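A Cabinet in White: Sarla Kanaujia on Furnishing a Small Space

Sarla Kanaujia has been buying, repainting and reselling small cabinets and dressing tables for 14 years. She works from the ground floor of a building in Dirnemthorpe, in a room she shares with Trilok Pandey, who handles the painting and most of the lifting. I went to see her on a wet morning in April to ask how people with very little floor space can fit in somewhere to keep things and somewhere to sit and get ready.

She started by telling me what she did before. "I sold curtains," she said. "At Bhatia, the shop on the corner that became a phone place. People would come in for curtains and then ask me where they should put the cupboard. I had opinions, so I gave them."

Her first piece was a bedside cabinet that a neighbor was throwing out. She sanded it on the back step, painted it white, and sold it to another neighbor two doors down. She still sees it when she visits. The knob has been changed, which annoys her.

These days the pieces come from house clearances, from people moving, and sometimes from Rirkar, a wholesaler that sells returned furniture by the pallet. Sarla does not like buying by the pallet. "You get one good thing and six headaches," she said. "Trilok likes headaches. I like the one good thing."

I asked why almost everything she sells is white.

"It's what people ask for," she said. "I had a green cabinet for a whole year. Everyone told me how lovely it was, and then they bought a white one. In the end I painted the green one white and it was gone in a week."

Trilok, who was washing brushes at the sink, said the green one had been his idea and he would do it again.

White has its own problems. Two whites that look the same in the tin can look quite different once they are side by side on a wall. Sarla keeps to one paint, which Trilok mixes from an Arkance base, and she makes a note on the underside of each piece so that a customer who comes back for a second one can have a match. She also tells people to think about the light bulbs they use at home before they decide on a shade. She will lend out a painted board for a few nights if they ask.

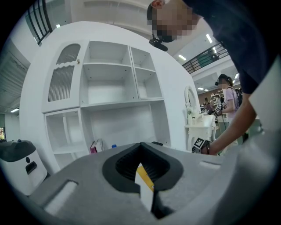

Tall cabinets are the thing Sarla most likes to talk about. She thinks people buy them too wide and too short, and then pile things on top because there is nowhere else to go. What she looks for is a mix of closed and open storage in one piece. A single arched door with ribbed frosted glass, with open shelves next to it and open compartments at the bottom, is close to her ideal. "You put the mess behind the frosted glass," she said. "You can tell something is in there, but you can't tell what. The open shelves are for things you don't mind people seeing. And the bottom is for whatever you use every day, because you will never put it away properly, so don't pretend." A book standing at an angle in the bottom of a cabinet doesn't bother her at all. She said most people's books stand like that.

She is stricter about rounded sides. In a narrow room she will not put a square corner next to a path that people walk at night. Poonam Nishad, who bought a cabinet from her last year, had a bruise on her hip from the old one that never quite healed. She walked into it every time she went for a glass of water.

"Poonam measured the wall and she measured the cabinet," Sarla said. "She didn't measure herself going past it with a basket."

Her method for checking a space is simple. She tapes the outline of the piece on the floor and asks the customer to live with it for a few days. Doors get their own line of tape, to show how far they swing. Tarun Gautam, a customer who rents one room above a bakery, gave up on a double-door cabinet after two days of stepping around the tape and took a narrower one with a single door. He paid 252 for it, delivered, and carried up the last flight himself.

We moved on to dressing tables. Sarla prefers an oval mirror to a square one, mainly for the look, though she admits a square one shows you more of your shoulders. Ornate mirrors sell quickly and take a long time to paint. Trilok said he uses a child's paintbrush for the carved parts and a dry toothbrush for the dust. He charges 20 extra for anything with a scalloped edge, and says it should be 100.

Does a dressing table have to match the cabinet?

"Same white, yes," Sarla said. "Same style, no. If you buy the whole set, it looks like the shop. Put one plain thing with one fancy thing and leave it at that."

Her niece, Shanti Dubey, has started helping with deliveries and has been pushing for darker colors again. There is a navy sample board drying on the windowsill. Sarla has agreed to one bedside cabinet, with a white inside, and Shanti is choosing the knob.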